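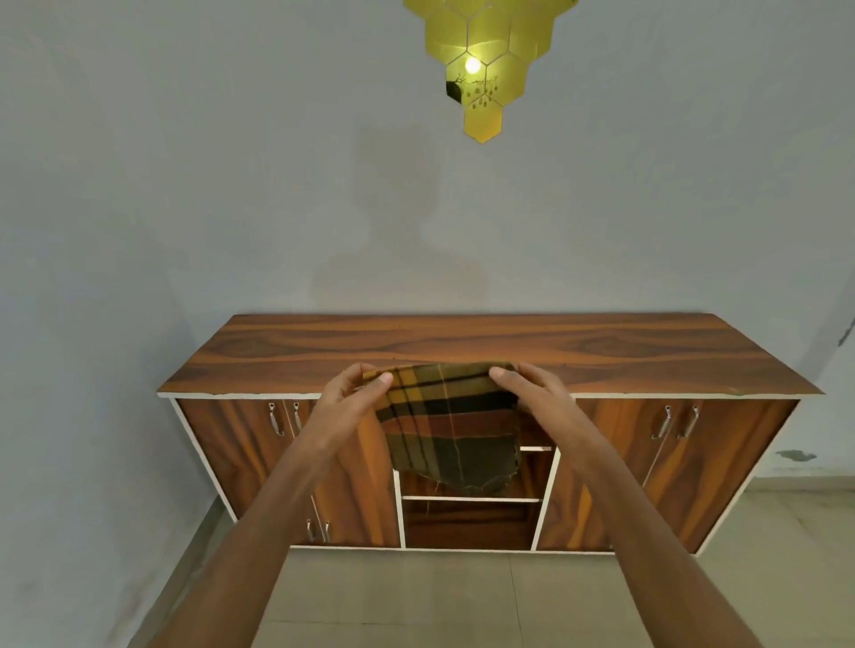 Dust Retention on Laminate Furniture Cleaned with Reused Woven Cloths

Project report, Materials and Maintenance stream, second semester
Zetusstead College of Technical Studies

1. Background

Household dusting is commonly done with whatever fabric is at hand. Old shirts, tea towels and offcuts are cut down and used until they fall apart. The fabric is rarely hemmed after cutting, so the raw edge frays and sheds fibre onto the surface being cleaned. This project looked at whether an unhemmed plaid cloth is an acceptable dusting cloth for glossy laminate, and whether the way it is folded and held changes the result.

The work was limited to one piece of furniture and one type of soil (settled indoor dust). Grease, spills and polish residue were outside the scope.

2. Test surface

The test piece was a long, low sideboard in the student lounge, placed against a painted wall. The top is a glossy walnut-style laminate with a swirling dark and orange-brown grain, and it overhangs the body slightly. White edge banding runs along the front and sides. The middle of the unit is an open compartment with two shelves, and there are doors with curved metal handles to the left of it.

Two features of the piece affected the method. The gloss finish shows pale particles clearly against the dark parts of the figure, but the same particles are hard to pick out on the orange-brown areas. The open compartment also collects anything pushed over the front edge of the top, so a wiping stroke that finishes at the front moves dust without removing it.

3. Cloths

Cloth A was a plaid woven piece in mustard yellow, rust brown, black and dark olive green, with thin pale lines. It had a ragged lower edge and a loose thread at the bottom. It was left in this state for the first series.

Cloth B was a hemmed cotton cloth sold under the Vemum label, washed before use without fabric softener.

No spray or polish was applied with either cloth. An earlier plan to include a Zekport microfibre mitt was dropped when the colour began to come off on a white rag.

4. Method

The top was left undisturbed between runs. For each run the cloth was taken by its top corners, held taut over the front edge of the sideboard and inspected for loose fibre. It was then laid flat and folded in half twice with the frayed edge turned to the inside, or left unfolded, according to the run sheet. Wiping was done from the back of the top toward one end in overlapping passes, with light hand pressure. The cloth was lifted at the end of each pass and refolded to a clean face.

Shelves were wiped after the top, upper shelf first. Fibres left behind were lifted with clear tape and examined under a hand lens. The tape was pressed down in the same marked areas every time, 30 mm in from the edge banding. Lighting was by desk lamp at a low angle, with the ceiling lights off.

5. Results

Unfolded, Cloth A picked up most of the visible dust but left short coloured fibres on the top, mainly near the ends of the passes. The rust brown fibres were difficult to see on the laminate by eye and were found only on the tape. Loose threads also caught on the door handles when the cloth was brought down across the front of the unit.

Folded with the frayed edge inside, Cloth A left far fewer fibres, and its dust pickup was judged equal to that of Cloth B. Cloth B left almost nothing in either condition. On the shelves the difference between cloths was smaller – the inside corners held dust whichever cloth was used, and a soft brush was needed to clear them.

6. Discussion

The grading was visual and was done by the same person who did the wiping, so some bias is likely. Humidity was not recorded. The fold test follows the general approach of the Okoth workshop notes used in class, which recommend a clean face for every pass.

For a glossy dark laminate the frayed cloth is usable if folded. Trimming the loose threads and running a zigzag stitch along the raw edge would be a better long-term fix, and a stitched sample has been cut for the next series.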